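Textile Reuse Sorting Pilot: Interim Report to the Drisano Fund
Reporting period: February to September. Submitted Oct 5, 2024
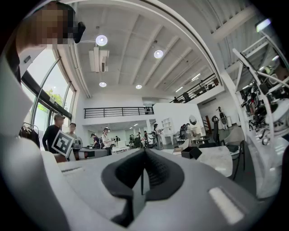
Zenero asked in its written reply to the draft whether the resale share should be reported by weight or by item, as the grant agreement allows either. We report by item in this version. Weight is given only for material sent to recycling, where the buyer pays by weight.

1. Intake
The pilot received 2815 items in the period, all from the Arier and Jakubowski drop-off points. Intake at Arier was steady. Intake at Jakubowski fell during the summer, when the building's side entrance was closed for paving, and recovered once the temporary sign was moved to the street corner. Shoes and bedding are outside the scope of the grant and were turned away at both points.

2. Grading
Items are graded once, on arrival, into resale, repair or recycling. The written standard was revised after the first month. The earlier version did not say how to treat pilling on knitwear, and the two sites graded it differently. Records from before the revision have not been regraded and should be compared with later ones with caution.

Of the items received, 948 were graded for resale. The repair grade was smaller than planned. Most garments in it needed a zipper or a hem, and lined coats took the longest. Garments with damage to the lining as well as the shell now go directly to recycling.

3. Equipment and supplies
The label printer was replaced under warranty. Tags printed on the first roll faded under the shop lights and had to be reissued. Hangers were bought secondhand and the line is under budget. The steamer purchase has been put off until the electrical work at Jakubowski is signed off, and we ask that the unspent amount be carried into the next period.

4. Staffing and training
Each grader completes 40 hours of supervised work before grading alone. The requirement was met at Arier. At Jakubowski one position was vacant for part of the summer, and grading there was limited to mornings until it was filled.

5. Variances
There are 3 variances from the approved plan: the steamer, the late start of evening drop-off hours, and the transfer of the transport line from van rental to a contracted carrier. The carrier costs slightly more per trip but makes fewer trips. Net effect on the budget is small and is shown in the financial annex.

6. Next period
Evening hours will begin at Arier first. Fiber content will be recorded for all recycling grades, using the garment label where one is present and "unknown" where it is missing. Bales with a high share of unknowns will be listed separately, as the buyer has requested. The next report will include resale income by garment type and a revised forecast for repair.

Annexes: financial statement; grading standard, second version; carrier contract.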